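Cutting mat warped, flatten it or toss it?

flukby_fan
6/25/18
Hi all! I left my good mat in the trunk during the heat wave and now it has a hump right down the middle. I paid 23 bucks for it and I've got 96 quilt squares to cut before my niece's shower (why do I do this to myself). Is there any saving it?

pinbasket
Oh no, been there! I laid mine on a warm driveway for ten minutes, then slid it onto the kitchen floor with a stack of encyclopedias on top. Flat by morning. Mostly.

Florin Ursu
I'd toss it. Once a mat has been warped the grid can't be trusted, and you'll find out when your blocks don't line up. I lost a whole queen size top that way, 320 pieces, all a hair off. Still mad.

pinbasket
A hair off is your ruler slipping, Florin! I never measure by the mat lines anyway, only the ruler. 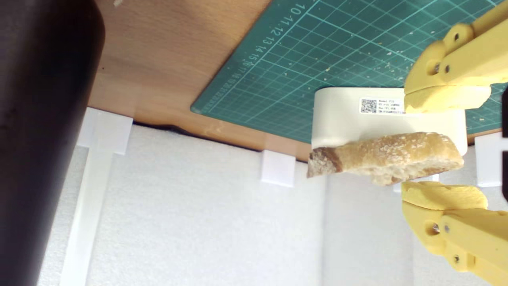
flukby_fan
Can I use an iron on it if I put a towel in between?

Florin Ursu
Please don't, an iron gets way too hot and can ruin the surface for good. If you insist on saving it, use warm tap water in the bathtub and then weight it down.

sewandsew
Agree with Florin on the iron, disagree on tossing it. Mine's been flattened twice and still cuts fine. Check it against a ruler you trust, and if the lines match, keep going.

flukby_fan
Okay, bathtub tonight! My husband has already asked why there are dumbbells in the bathroom.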